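Pandport releases version 4 of its grasp planning software

GIRKLEY, June 2020 – Pandport has released version 4 of Stetwood, its planning and control software for two-armed robots. The release adds a planner for flexible items such as cables, cords and hoses, which earlier versions treated as rigid parts.

The new planner works from depth and colour images. It estimates where a cord crosses itself, ranks the exposed sections by how freely they can be lifted, and passes a grasp point and approach angle to the arm controller. If the load on the wrist rises faster than expected during a lift, the controller lowers the item and asks for a new grasp point.

Development began in February at the company's Girkley site. The main test task is the handling of black power cords between two open cardboard boxes, using two arms fitted with two-finger grippers.
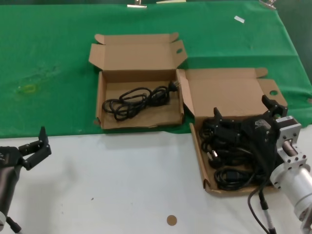 Changes in this release

Stetwood 4 plans both arms in a single pass. One arm can hold a position while the other moves, and shared space above the boxes is reserved for one arm at a time. The test set supplied with the software contains 626 recorded grasps, 41 of them marked as failed, for use in checking local settings.

The log viewer, Chin, now shows the planner's rejected grasp points next to the chosen one.

Availability

Stetwood 4 is available to current licence holders as a download. Settings files from version 3 must be converted with the supplied tool before first use.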